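Drosia Table Oil, 9 oz bottle

I make this one in my garage, and it's the oil I use on every table in the house!

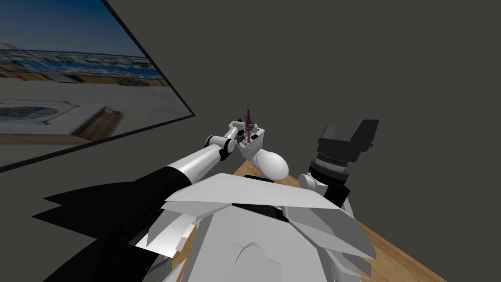 The recipe started with my neighbor Benedetta De Luca, who wanted something thin enough to wipe on with an old T-shirt. Two light coats, a night's wait between them, then buff. It goes on matte and smells a bit like oranges (my husband says walnuts, he's wrong). Please don't leave oily rags in a pile, lay them flat outside to dry.

One bottle does our big dining table with plenty left over. Item 1620. Next batch ships in November.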